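Girkadetti flight bag, two years in

Posted 5/20/25

Writing this between lessons so forgive the typing. A few people at the field asked what bag I ended up with after the old one blew its zipper, and I keep giving the same speech on the ramp, so I'm putting it in one place.

It's the Girkadetti, the mid size one, gray. Paid $200 for it. Own money, no discount, they don't know I exist.

Who's using it: me, private pilot, instrument student forever, mostly a rented 172 and sometimes a share in a Cherokee. Short trips. Lot of local stuff. If you fly a jet for a living you want wheels on your bag and you can stop reading now.

What goes in it
Headset. Spare headset for whoever comes along. Tablet, kneeboard, backup battery, fuel tester, a flashlight and the other flashlight. Paper sectional becuase my instructor Teguh Hidayat will not sign anything off unless there's paper in the airplane. Water. Granola bars of unknown age. Logbook stays home these days, I scan it.

All of that fits with room for a light jacket. Not a winter coat. Tried it in December, had to sit on the thing to close it, and then of course I needed the jacket out again before the preflight was done.

The good
Headset pockets are on the ends, and they're real pockets, padded, stiff enough that the ear cups don't get squashed. My old Irklow had one floppy pouch on the side and I bent a mic boom in it. These I can load in the dark.

The top opens flat toward you. Sounds like nothing. But with the bag on the right seat, belt through the handles, I can reach in with my right hand and get to the tablet or the snacks without looking down much. The Irklow opened away from me and I was always fishing over the flap with my elbow in the air.

Bottom is rubbery and wipes off. I set it down on wet ramp all the time. Oil spot came off with dish soap, mostly.

Zippers — still fine. Big pulls, work with gloves on. One of them has started to stick at the corner and I ran a candle along it and that fixed it for a few months. Doing it again this weekend if I remember.

The not so good
Shoulder strap. It's bad. The pad slides, and the clips squeak on every step, all the way from the parking lot. Kurniawati Latuheru, who I split hangar rent with, can hear me coming and says so. I swapped it for a strap off a camera bag and life got better. For this price you shouldn't have to.

Too many little inside pockets. Pens vanish. There is a mesh one on the back wall that I'm convinced eats earplugs.

No real place for a yoke mount or anything with an odd shape. It goes in the main compartment and pokes the tablet. I wrap it in a shop towel.

Tablet sleeve is snug. Bare tablet ok, tablet in a thick case no. Measure yours first. And there's no vent in that sleeve, so don't leave the tablet in it on a hot ramp and expect it to be happy when you pull it out. Mine shut down on me in the runup once, overheat warning, and I flew the lap around the pattern with nothing on my knee. No big deal on a clear day, less fun otherwise. Now it rides under the seat in the shade until I need it.

Weight and balance, since I got asked
Weigh your bag. Please. I put mine on the bathroom scale loaded up and it was a good bit more than the number I'd been penciling in for a year. Didn't break anything, we're never near gross with just me, but put two friends in the back with full tanks and that's a different airplane. Sutrisno Chin did the same with his after I bugged him and took a whole tool roll out.

Compared to the others
Irklow: cheaper, lighter, mic boom killer. Fine for a student with one headset. The fabric got thin at the corners.

Harahap: borrowed one from Khairul Kusuma for a cross country. Very nice. Leather bits. The modular thing where you zip sections together is clever but I spent more time moving the sections than using them. Costs a lot more than mine and I'd be scared to put it on the ground.

Backpack, any backpack: honest option. Did it for my first 2000 miles of cross country. The trouble is everything sinks to the bottom, and in turbulence you don't want to be digging.

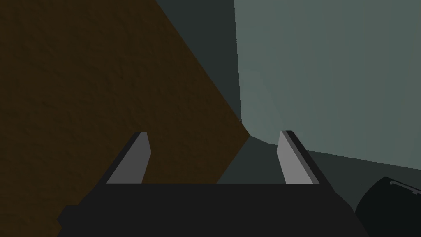

Does it fit behind the front seats of a 172?

It fits on the floor back there if the front seats aren't run all the way aft, and I'd put it in standing on its end, handles up, so you can grab it over your shoulder. With tall people up front put it on the back seat and belt it in.

Customer service
Wrote to them once about the strap. Got an answer in a couple of days from Endang Pattinasarany, polite, offered me another of the same strap. I said no thanks, that's the part I don't like. She said she'd pass it on. Haven't seen a new strap on the website yet but who knows.

Warranty card says keep the receipt. I did not keep the receipt.

Would I buy it again
Yeah, with a different strap from day one. Knock a star off for the strap, half a star for the tablet sleeve. If it goes on sale, grab it. If you only carry one headset get the small one, Teguh has that and it's the same bag with less in it, same end pocket, same zippers.

One more thing. Put your phone number inside the lid. I left mine on the bench outside the FBO and got it back only becuase my name was on the fuel receipt in the side pocket. Number's in there now in silver marker, and on the headset too.

Ok, airplane's back. Gotta go check the oil. Will add photos of the strap clips if anyone wants them, leave a comment.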